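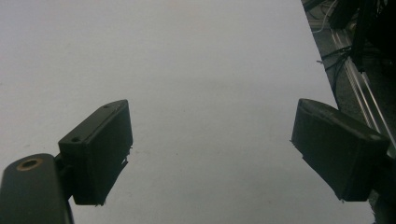 Pale work surface, Donport

Bench Jeweller (Setting and Repair), Sotelo Fine Jewellery

Applications are invited for a permanent, full-time position in our Donport workshop. The successful applicant will set coloured stones, resize and re-tip rings, and prepare written repair estimates for the Girasside showroom.
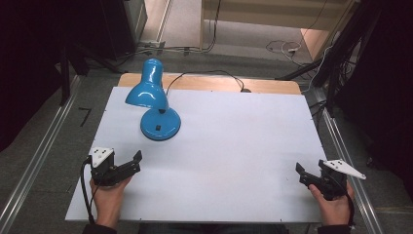

Applicants must hold a recognised trade certificate and have at least four years' experience at the bench. Platinum work is desirable. A bench test of 60 minutes forms part of the interview.
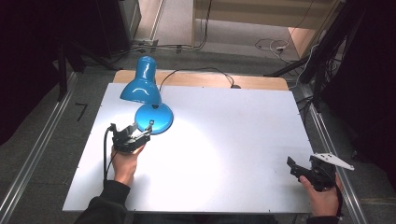

Blue desk lamp, switched on

Résumés and two references should be addressed to Maritza Betancur, Workshop Manager. Applications close 20 June.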